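Cleaning a plank floor and tablecloths in an upstairs room before an event

Last updated 27 November 2019

Marjorie Sowerby

We have the use of an upstairs room at Mernlow for a members' lunch and I have been asked to sort out the setting up. The room is on an open upper level with a railing along the edge, so whatever we do has to be done without anything going over the side. I have two worries.

First, the floor. It is long planks in mixed browns and greys and I don't know if it is real wood or a lookalike. The person who had the keys before me used to mop it with a bucket and a strong floor cleaner, and I would like to know whether to carry on. There is a dull patch by the stairs that never seems to shift.

Second, the round table. We want to keep it near the railing for the view, with a cloth on it that hangs down at the side. Is that asking for trouble with people walking past? I can move it closer to the counter if that is better, but then there is a queue for the tea to think of.

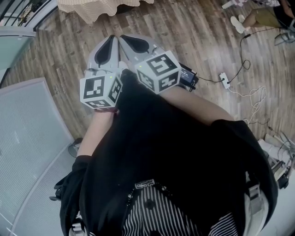
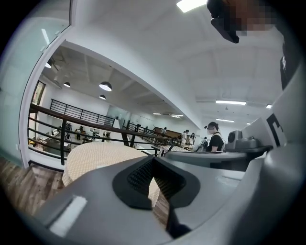

I have a budget of 348 pounds for the whole lunch, and most of that is food, so I can't hire anyone to do the floor. The cloth is the beige one with the fine check and I am happy to swap it for something shorter if people think it will catch. We will have eight at the round table at most and the rest on long tables which are being brought up on the morning. Any advice welcome, particularly from anyone who has looked after a similar floor.

Gareth Wainwright

Find out what the floor is before you put anything on it. Lift a threshold strip if there is one, or look where a pipe or a socket goes through, and you will see the edge of a plank. If the grain carries on down through the thickness it is wood. If there is a thin printed layer on top of something else, it is not. From a photo you can't tell. Both sorts show grain these days.

Either way I would stop using the bucket. Sweep or vacuum with the brush head down, then go over it with a flat mop that has been wrung out hard. Work along the planks, a few at a time. If you can see water standing in the joints, the mop is too wet.

The dull patch is most likely old cleaner that has built up. Try plain warm water and a well wrung cloth on a bit the size of a dinner plate, and dry it with a towel straight after. Do that twice before you buy anything. I look after a hall floor of 1000 square feet and have never needed more than a mild cleaner at half the strength on the bottle.

On the table, leave a clear way through on the railing side or else push it up close so that nobody tries to squeeze past. The in-between distance is what causes bother. Keep glasses and loose papers off that side as well – the bars on that railing have gaps and things roll.

Pauline Wragg

Just pin the cloth. We use the clips with the weights on. Ours come from the market, 2 pounds a packet.

Lleucu Gronow

Agree with most of what Gareth says, but I would not go near the threshold strips if the building is not yours. Ask whoever manages Mernlow. They should have the fitting details, and they may have their own rules on what can be used on the floor.

For the cloth, measure from the table edge to the floor and go for a drop of a third of that or a bit less. It still looks dressed and it stays clear of feet and chair legs. If you only have the long one, fold the extra under and pin it from the inside. Iron it the day before and carry it up over your arm, as the folds from a bag will show on a small check.

I would leave the table where it is and run the tea queue along the front of the counter. It's a long one by the look of it, so put the cups at one end and the milk and sugar at the other, and people will keep moving. We did ours that way in October and had no spills on the floor apart from one by the urn.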